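Besmont Bench Arm – Set-up Guide
Part 4: Wrist camera, fingers and your first wipe

By now you should have the arm bolted down and moving under its own steam. If it's still twitching when you switch it on, go back to Part 3 and sort that first, as none of this will be any fun otherwise. I built mine in the shared workshop at Pandelton and it's been wiping down surfaces, after a fashion, ever since.

4.1 Check the view from the wrist

1. Plug the camera lead into the Vorkico board before you power up the arm. I did it the other way round for weeks and kept wondering why the picture froze.

2. Open the preview window and type 33 into the exposure box. My old setting of 16 was far too dark on anything black.

3. Hang something soft and brightly coloured near the fingers and look at the preview. You want to see the weave at close range, even if the outline goes a bit soft.

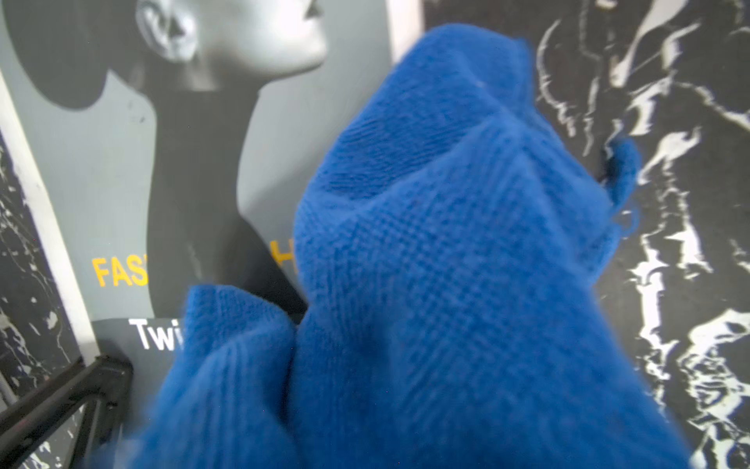
Fig. 7. Blue fabric close to the wrist camera, with a poster and black-and-white marble pattern behind.

4. If the weave is a smear, turn the lens ring a tiny bit at a time. It's stiff at first, so hold the camera housing with your other hand – not the cable!

Note: glossy backgrounds are harder than plain ones. Mine is about as shiny and busy as they come, and I've left it like that, but start on something dull if you're new to this.

4.2 Teach the safe height

1. Put the arm in hand-guiding mode and swing it low across the surface, tilting the wrist as you go.

2. Stop at each corner and press Save. Four corners will do.
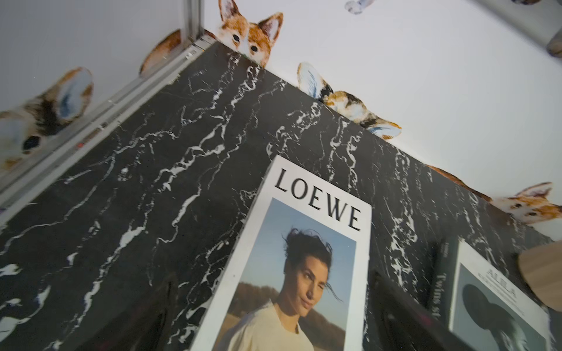
3. Now walk the arm back through the corners at the slowest speed. Books and magazines are the usual casualties, so I add a keep-out box for each one (menu 946, which Kozłowski hid at the very bottom of the list in the last update).

CAUTION: keep your own fingers out of the way while the arm is replaying. It won't feel you until it's already pinching.

4.3 Gripping a cloth

1. Fold a corner of the cloth over once, so there's a bit of thickness to grab.

2. Offer the corner up between the fingers and press Close. Let go as soon as they touch.

3. Lift slowly and give it a gentle tug. A microfibre cloth should stay put on the default grip.

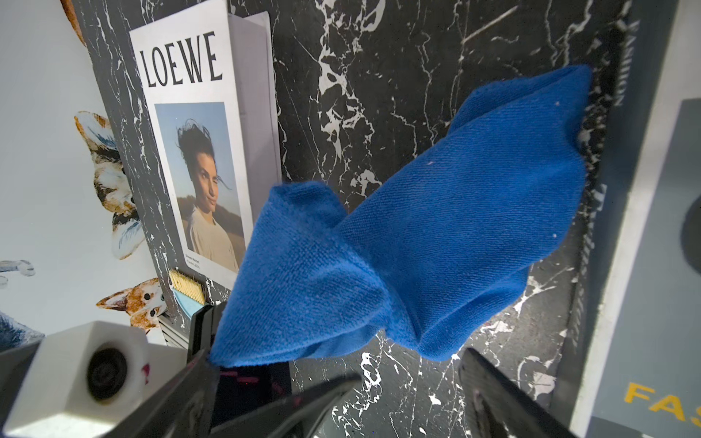

4. If it slips, raise the grip by one step and try again. Going straight to full grip makes the motor hum and get hot – mine smelt dreadful.

5. Save the grip under a name you'll recognise in October.

Fault code 3957 at this stage means the fingers closed further than expected, nearly always on a thin bit of cloth. Press Clear, fold the corner twice and go back to step 2.

Next: Part 5, Wiping in straight lines.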